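3.2 Cell setup and upkeep

The Tromley cell is a two-arm station in a lavender-walled enclosure small enough that the arms are never far from an argument. Each arm is bolted down at a front corner, and its purple cable runs along the outside of the links, where it can be inspected and, less happily, snagged. The task set for April was packing badminton gear, chosen by people who had evidently never tried to hold a shuttlecock tube at both ends without twisting it.

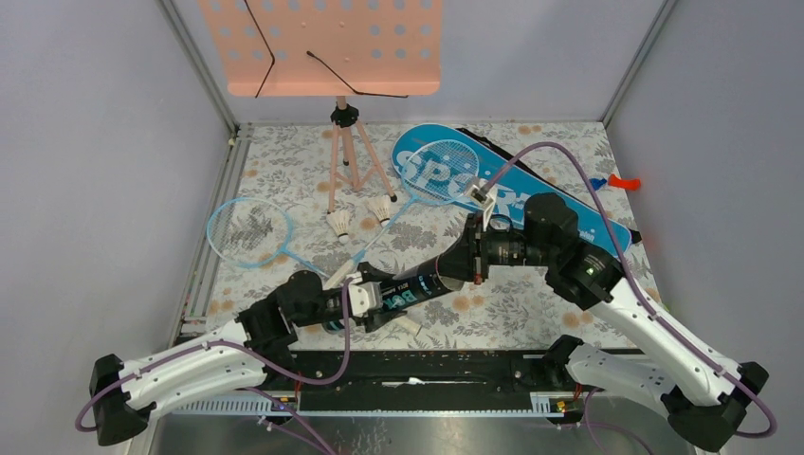 How often does the cell need to be recalibrated? Every 22 hours of running time, and again after any change of finger pads.

Following the Cleden procedure, we check both wrists for play, then the cable slack with the arms at full reach. Of the 9 stoppages logged before 2 Sep 2022, 4 came from cable slack and the others from worn pads, a result that flattered neither our wiring nor our thrift. The wrist cameras are cleaned last, as anything cleaned earlier gets a thumbprint.

Grip force is set on the shuttlecock, the least forgiving item in the kit. The pad should press flat against its side at the tube mouth. A setting that suits the tube will ruin feathers, and we have the invoices from Nestden to show for it.
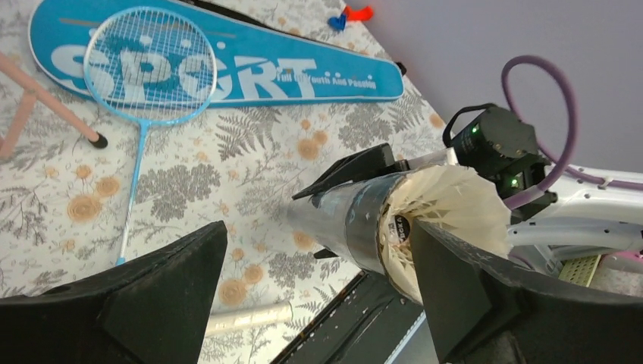
Figure 2. Left wrist view: gripper finger against a shuttlecock at the open end of the tube.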